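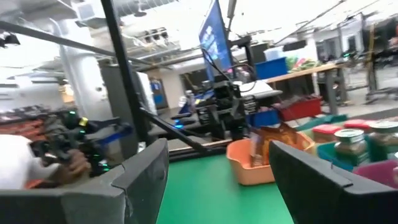

I went to the Trundville open day mostly for the storage stuff, because I have a kitchen drawer at home that no longer closes, and I came away with a head full of bins. Omosico had a table there and it was the brightest thing in the building, a green top you could spot from the doors! Two glass jars of something brown and granular stood along one side (brown sugar? coffee? I never asked and it's been bugging me all week), and I stood there way too long admiring the teal bin under the front one. There was a snack bag propped up in an orange plastic basket too, and now I want an orange basket for our chips, which currently live on top of the fridge.

Home / Visits / Kitchens / Shop Talk / Contact

I got in a little after 10 in the morning and the parking lot was already a mess. A sign by the entrance said the hall is 2,815 square feet, which felt generous once the school groups showed up. Someone at the desk told me they were expecting around 1,000 people over the day, and I believe I bumped into most of them by the coffee line.

The Plulgate stand had drawer dividers, the kind that snap together, and I bought a set for $18. They fit! Well, they fit the drawer I measured, and the one that sticks is a different drawer, so that's a project for another Friday. I also picked up a catalog from Tanasarn that lists 1,528 lids. Just lids. My sister has already borrowed it.

If you go next time, park behind the building, bring a tote bag, and eat before you get there. The pretzels were gone by noon.

Filed under: Days Out, Kitchen Storage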